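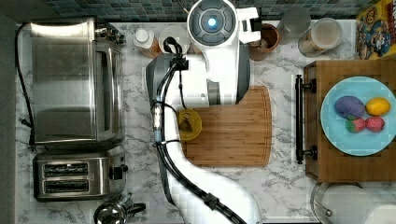
Astley, August 26, 2019

School starts again next week and my daughter is going to walk there by herself. She is nine. A few people asked how we got to this point, so I'm putting it in a thread.

We began in February. I walked with her as usual but she had to lead. She chose where to cross and I kept quiet unless it was dangerous. I spoke up twice in the first week, both times at the Troncoso Road junction.

After half term I dropped back. First a few steps, then the length of a bus, then the other side of the street. She hated the other side of the street and said I looked like a spy. We went back to the bus length.

The route is 30 minutes at her pace. There is a shorter one along the canal but she isn't allowed to use it alone and she knows that. We wrote the rules down together and she signed them, which was her idea.
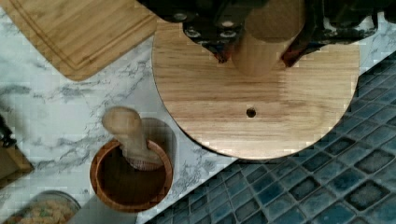
Jorkivar Parents' Newsletter, issue 48

I wrote a bit about this for the newsletter in spring and the main thing I got back was questions about phones. She doesn't have one. She knows my number and her gran's by heart, and she knows the woman in the bakery will let her ring.

We practised what to do if things go wrong. Road closed, forgotten bag, someone she doesn't know offering a lift. I asked the questions while we were doing other things, drying up or in the car, and she gave better answers that way than when I sat her down.

The hardest one was a friend saying let's go the canal way. She said she'd go too, so she didn't feel left out. Fair enough, it was a true answer. We talked about what she could say instead and settled on

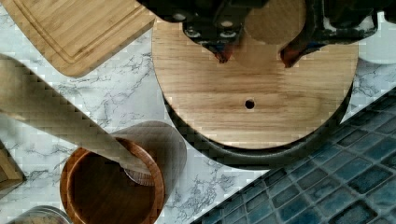 "my mum will go mad", which she is welcome to use for anything.

In June she did the last stretch alone, from the postbox to the gate. In July she did the whole thing four times. I stood at the window for the first one and cleaned the same bit of glass until the school office opened and I could ring to check. I don't ring now.

Her brother is six and thinks he should be allowed as well. He has been told no. He can lead on the way to swimming.

One thing I'd change - I should have told the school earlier. They had a form for it and it took them a while to find.
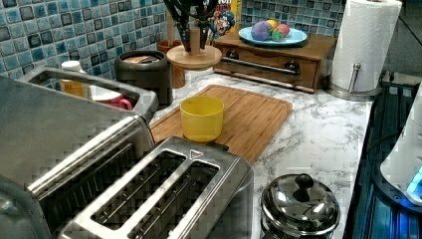
Yamila Núñez: We did the same from Wonomberg Lane last year. Mine was fine in the mornings and fell apart on the way home, tired and hungry. Worth doing some practice runs at half past three as well.

Good point, thank you. We only practised going in. I'll meet her at the postbox for the first fortnight and see how she gets on from there.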